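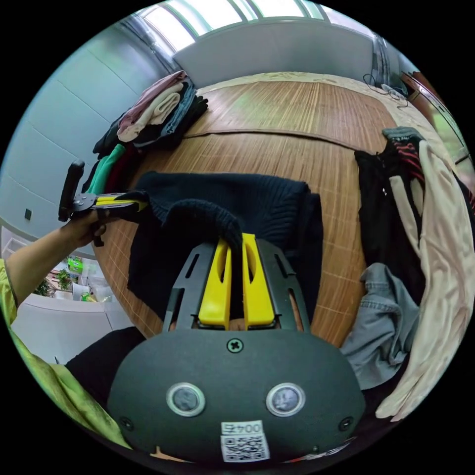 Rokeya Roy asked us at an open evening why anyone would want three hundred goes at folding the same jumper, and whether a machine couldn't just be told how to do it once. We get asked that a lot, and we love it, as the answer is more or less the story of Plakovau.

You can write down how to fold a jumper. Then someone hands you one with a stretched neck, or a thick one that springs open again, and your instructions fall apart. People cope without thinking. They shift their grip, give the cloth a tug, start over from the other sleeve. Those small corrections are what a learning system needs to see, and it needs to see them in great variety, so we go out and gather them!

Who we are

Plakovau began in a back bedroom in Naltville, with Siobhán Flanagan doing the folding and Eoin Phelan writing the software that lined up each recording afterwards. There are 12 of us now. Bríd Daly looks after our collectors and their training, and Caoimhe Fahy checks what comes back (she has strong views on sleeves - ask her).

How we work

Our collectors pick things up with a pair of hand-held grippers, one in each hand, and do ordinary household jobs with them. We collect on real tables in lived-in rooms, with whatever light the window gives. Knitwear, denim, socks, all of it. Black knits are the hardest, as the folds barely show, and they're Caoimhe's favourite for exactly that reason.

A new collector spends the first morning just getting used to having two fingers per hand. It's odd, then quite good fun. Nobody is timed. If a fold goes wrong we ask people to carry on and put it right, and we keep the whole attempt, muddle included.

Where we've got to

Our clothing collection, Jakov, holds 3,000 finished examples made with 227 different garments. In November we opened a second room on the Coughlan side of town, and we've started on towels and bedding there. Fitted sheets are proving every bit as awful as you'd expect.

Come and have a go

We're always glad of new collectors, and you don't need any technical background. Sessions last a morning or an afternoon, they're paid, and there's tea. Ring the Naltville room and ask for Bríd - she'll find you a slot and tell you where to park.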